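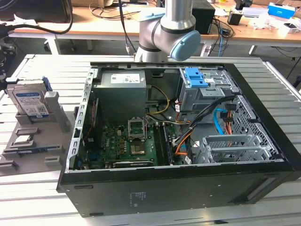 Office computers are retired on a schedule, and the schedule is usually wrong. Most organizations I have worked with replace desktops on a fixed term, set years ago by whoever negotiated the lease, and the term is applied to every machine regardless of load. The hardware itself gives little support for this. A desktop case opened on its side shows a large metal power supply, a motherboard marked DELL along the case floor, and a few runs of thin wire. Few of the parts in a machine of this type wear out on a calendar, and the ones that do can be replaced with a screwdriver.

My argument is narrow. Replacement should be triggered by measured condition and by the end of security updates, in that order of frequency. Age should be recorded and otherwise ignored.

The example I know best is Leredora, a regional records office with 1,664 desktops at the start of its last cycle. The term was 36 months. In January the office pulled maintenance tickets for the full fleet and sorted them by cause. Fans and drives made up the bulk of the hardware faults, power supplies came next, and board failures were rare enough to be handled one at a time. The lease vendor, Rornar, had quoted for complete replacement. Leredora instead ran a trial on 200 machines: new solid-state drive, more memory, dust removed, fan checked. Boot times fell and ticket volume for the group dropped below that of the newer machines in the Poulain building.

The usual objection is labor. A technician's hour costs more than it used to, and a new machine arrives under warranty. This is a fair point and I do not think it can be waved away. It does assume that replacement takes no labor, though. Someone still has to image the new unit, move the files, reconnect the label printer that only works with one driver, and wipe the old drive - work that seldom appears in the quote.

The stronger objection is software support. When an operating system drops a processor generation, no amount of cleaning will help. I would retire those machines, or move them to tasks that stay off the network. Peleo, the inventory tool Leredora uses, can flag them by processor model well in advance, and the budget request can be written from that list.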